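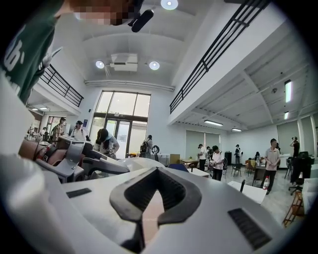
Punisby, July

The Doucet gripper is a hand-held gripping tool with a light-colored plastic housing, designed to be built at home or in a shared workshop and used to record the way a person picks things up and puts them down. The name covers both the tool itself and the set of plans for it, which have been passed around, copied and improved by the members of the Devari workshop in Punisby over several summers. A person holds the tool by hand, squeezes to close the jaws, and goes about an ordinary chore with it, and the recording is later used to teach a robot arm the same motion.

Background

The first version grew out of a kitchen-table project called Bolitus, which was meant to be a small robot arm for sorting nuts and bolts. Bolitus never sorted very many bolts (its elbow joint was, by general agreement, a bit of a disaster), but the hand at the end of it was well liked, and people kept taking it off the arm to play with. In time the hand got a grip, a trigger and a housing of its own, and the arm went onto a high shelf, where parts of it remain to this day.

The name Doucet comes from the street where the workshop had its first room, a narrow place over a bakery with a single outlet and a wonderful smell in the mornings. The present home is a good deal larger, with a mezzanine above the main floor and plenty of daylight, and most of the tools now in use in the town were put together there.

Construction

The housing is printed in several shells that fit around the working parts. Early shells were square at the corners and tiring to hold for more than a few minutes, so later ones were rounded off, and builders with small hands often shrink the grip a little further before printing. Small vents are left open in the shell to let warm air out. Light gray or white plastic is the usual choice, though any color will do, and leftover spools have led to some very cheerful results over the years!

The part that takes the most patience is the rubber. The pads are poured into printed molds and left overnight, and a bubble in the wrong place means starting over. A ribbed edge helps the pad hold on to smooth things such as cups and bottles, while a plain edge is kinder to paper and cloth. The workshop keeps its old molds in a drawer and is happy to lend them out.

Assembly takes one long afternoon for a person who has done it before, and a whole weekend for a person who hasn't. The screws go in loosely at first and are tightened only when the jaws open and close without rubbing. Builders coming from other kits tend to overtighten them, and a cracked shell is the most common reason for a second visit to the printer.

Use

The tool is most often used in open build sessions, with several people working in the same room and a pair of grippers passed from hand to hand. A wrist strap is recommended for beginners. The usual first exercise is moving a cup from one side of a table to the other, which sounds dull and is surprisingly good fun, and the usual second one is folding a dish towel, at which nearly everyone slows down a great deal.

A session counts as complete at 128 recorded tries of the same chore, a number chosen for the size of the early memory cards and kept out of habit. The shared Devari collection holds almost 2,000 tries in all, of which 898 are cups. Towels come a distant second, and there are 17 tries of peeling an orange that are kept mainly for sentimental reasons.

Variants

A narrower model, known as the Little Doucet, was drawn up for picking through small parts and uses the same trigger with shorter jaws. There is also a left-handed shell, which was asked for so often that it is now printed alongside the ordinary one. Pads from the first two versions do not fit the current housing without trimming.

See also: Bolitus arm; Devari workshop; Casting rubber at home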